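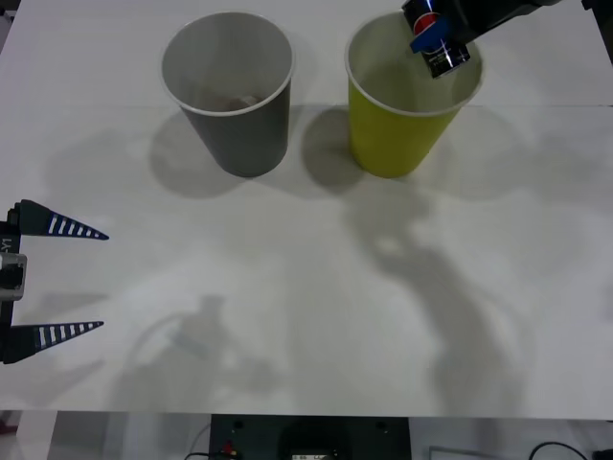
A can over the yellow-green cup, with the grey one beside it.

The White Table: a small gallery of clearing up

Those of you who have followed the Vellum pages for a while will know that I have a weakness for the dull end of things. Other people like the moment when the cake comes out or the ribbon is cut, and I like those too (I'm not made of stone!), but what I really enjoy is the clearing up afterwards, when the talking has gone quiet and what's left is a table and the odds and ends that have to go somewhere. So this month's gallery is a short one on that subject, and I've let myself go on a bit underneath the pictures, as I tend to.

I've written before about how we tidy at Nic Aodha House, where the big downstairs room gets used for almost everything the people of Henow can think of. There is the drawing group, the seed swap in April, the Friday lunches which started with a pot of soup and now run to 49 chairs and a borrowed bench. All of it makes rubbish, and most of that rubbish is small. A big cardboard box is easy because it annoys everybody and gets carried out. It's the little bits that hang about: a twist of tape, the ring off a milk bottle, a can that has been pushed to one side so many times it has begun to feel like part of the furniture.

Our answer, such as it is, has been to give small things a small place to go, right on the table where they are made. A full-sized bin by the door is a fine thing, but it is twenty steps away for some of us and uphill for the rest, or so you'd think from the sighing. Put a couple of containers within reach and things find their way into them. I kept a note of it over one spring, purely for my own pleasure, and after 111 lunches and workshops I can report that I picked up a great deal less from under the radiators than I used to.

Colour does a lot of the work. In the picture at the top it's a grey paper cup and a yellow-green one, the same shape and size, both with a white rim, and you could tell them apart from the other side of the room. I am very fond of that yellow-green. It's the shade of a gooseberry that isn't quite ready, and against the white of the table it positively sings. The grey one is the quieter of the two and already has something small and brownish down at the bottom, which I have decided not to worry about. The can is a Pepsi, dark navy and shiny, tipped so that its lower end points at the mouth of the cup.

I should say something about white tables too, as I get asked. Yes, they show every mark. Yes, they want wiping more often than you'd like. But for sorting of any kind, be it buttons, beads or the leavings of a long afternoon, I wouldn't go back to dark wood for anything. You see what you've got. A scrap that would vanish on my old kitchen table has nowhere to hide on a white one, and even the shadows are rather lovely when the light is soft.
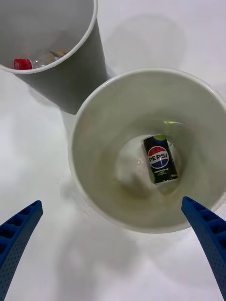

Photo: Younes Fawzy for Vellum

Looking down into the white container now, with a slim Pepsi can at the bottom of it. I do like a view into the bottom of a bin! The can is leaning on something white and crumpled, paper or perhaps a plastic bag, and the folds have come out almost like a bit of mountain. There's lime green at the top end of the can, and a little piece of something pale green and see-through just beyond it, tucked against the far wall, which might be a bottle cap.

Cans and paper together in one container will make some readers wince, I know. My own habit at home is to let the small things gather first and do the proper sorting at the end, on one sheet of newspaper, with the radio on. It takes me 20 minutes for a whole week's worth and I find it very restful. My neighbour does it the other way about and separates everything the moment it leaves her hand, and her kitchen is a good deal smarter than mine, so please don't take me as the last word on it. Do check what your own collection wants as well, because the rules in Henow changed again recently and I had to relearn what to do with lids.

If you'd like to try the cups on your own table, plain paper ones do very well for light things, and a drop of something heavier in the bottom will steady them if there are sleeves about. I use a few clean pebbles. For anything sticky I'd go for a round tub with a smooth inside that you can rinse under the tap, and I'd choose one with a wide mouth, as a narrow one only makes people miss.

Next time I'm hoping to show you the string drawer, which has been promised for so long that I had a rather stern postcard about it. There is a lot of string.

Recent galleries
Jam jars on the back step
A shelf of 1,000 corks
The Pravov teapots, washed and drying
Coats, hooks and one umbrella
Mending night at Nic Aodha House

Contact Vellum | © Vellum, words by Younes Fawzy | Back to top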